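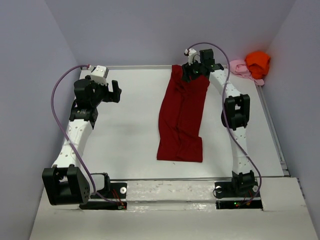
Two-arm folding cell with a red cloth in the right gripper.

Working next to a folding cell: tips for laundry and linen rooms

The Makokha linen room moved its small cloths to two-arm cells in February. The cells take the 200 bar cloths per shift that used to be folded by hand. Staff now sort, feed and check, and the tips below come from their shift notes.

Sort by color before the cloths reach the table. A dark cloth on a white top gives the cameras a clean edge.

Feed one cloth at a time to the middle of the table and park the rest in a back corner. Shake out hard creases first - a twisted hem costs more time than the shake.

Keep sleeves, lanyards and apron strings clear of the arms. Press pause before reaching in, even for a dropped tag.

Check the cable loops at the start of each shift. They need slack at full reach but should not drag on the cloth.

Wipe the tabletop with a barely damp microfiber. Lint builds up along the front strip, so brush it away from the motors and never use compressed air.

Log every regrip. At 126 in one shift, clean the finger pads. Replace them at 2,000 folds.

Rotate people between feeding and checking every two hours. Checking is lighter on the shoulders than hand folding but harder on the eyes, and the old hourly fold count should come off the wall chart.

Fold large tablecloths by hand, with two people.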